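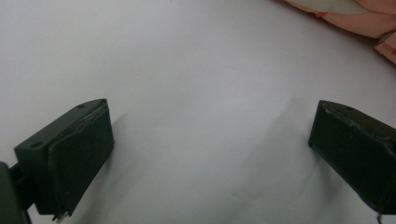 Papers > Vehicle Audio > Installation Methods

3. Door Speaker Mounting and Panel Rattle

3.1 Vehicles and installers

The measurements were made at two shops, Kalard and Zerkside, between January and the end of the winter season. Both shops fit aftermarket speakers in passenger cars and light trucks. A total of 200 front doors were included. Doors with earlier body repair were left out, as were doors where the factory speaker was riveted to a carrier that could not be removed without drilling.

Each door was fitted with the same 6.5-inch coaxial speaker on a plastic adapter ring. Half of the doors got a closed-cell foam gasket between the ring and the sheet metal. The other half were mounted with the ring directly on the metal, as most of the installers said they would normally do it. Screws were tightened by hand in a cross pattern. Two of the authors (Raju and Devadiga) checked the work before the trim panel went back on.

3.2 Test signal and scoring

A slow sine sweep from 40 to 250 Hz was played through the head unit with tone controls flat and the engine off. The sweep was repeated with the window up and with the window down. A listener in the driver's seat marked each rattle on a tablet and then noted where it seemed to come from – trim clip, lock rod, window regulator, wiring or unknown. The listener did not know which mounting had been used. Across all sweeps, 2,788 rattle marks were logged. Of these, 2,424 could be placed in one of the four known groups and the rest were scored as unknown.

3.3 Results

Trim clips were the largest group in both halves of the sample. Doors with the gasket had fewer marks below 90 Hz, but above 150 Hz the two mountings could not be told apart. Lock rods rattled more often with the window down. In 13 doors a wiring connector was resting against the back of the panel, and taping it to the harness removed the noise on the next sweep. These doors were kept in the analysis with their first scores.

Figure 3. Rattle marks by source and sweep frequency, gasket and no-gasket doors. Window-up and window-down sweeps are combined.

The gasket did not change how loud the speaker was judged to be from the driver's seat. Installers at Zerkside reported that it slowed the job slightly on doors with a raised lip around the opening – the foam had to be trimmed to clear it.

Contact: Sudheer Achari, Drarkura Vehicle Audio Group | © 2023 | Back to top
Shares: 13 | Comments: 0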